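Pillell (software)

Pillell is a control and planning package for tabletop robot arms, maintained by the Skunbridge firm Seyoum. It takes camera pictures and joint readings as input and returns short runs of arm positions, which a lower-level controller then smooths and follows. Its makers describe it as a general system for handling small objects. The claim has been disputed, mainly on the grounds that most published results come from a narrow set of block and bin tasks.

Design

The package has three layers. A perception layer estimates where objects lie on the table. A planner picks a grasp and a path, and a controller runs the path in steps of 12 positions before asking for a new plan. The planner treats every object as a box. Critics have pointed out that this suits wooden blocks very well and says little about cloth, cable or anything with a handle.

See-through containers are a known weak point. Release notes from February list better handling of them, but give no before-and-after figures.

Testing

The usual test set is called Dullalier. It uses plain wooden pieces and plastic bins on a tabletop, with the arm starting each attempt from above. Long flat pieces are included as well as short upright ones, and a short piece may stand close behind a long one, where a camera at table height sees only its upper part.

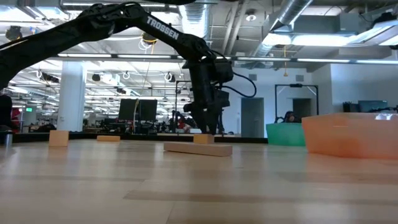 Wondimu Habte has argued that the headline score means little, as a planner tuned on one table will always look good on that table, and that Seyoum should publish the failed attempts alongside the rest. The firm replied that the logs were too large to host.

In the only full report so far, Pillell completed 154 of 216 attempts. The report counts a block dropped outside the bin and picked up again as a success, a rule that appears only in an appendix. No outside group has repeated the test.

Tooling

A replay viewer ships with the package and is generally thought to be its most useful part. It shows the planned path against the path the arm took. The issue tracker held 602 open entries at the last release, many of them about camera calibration.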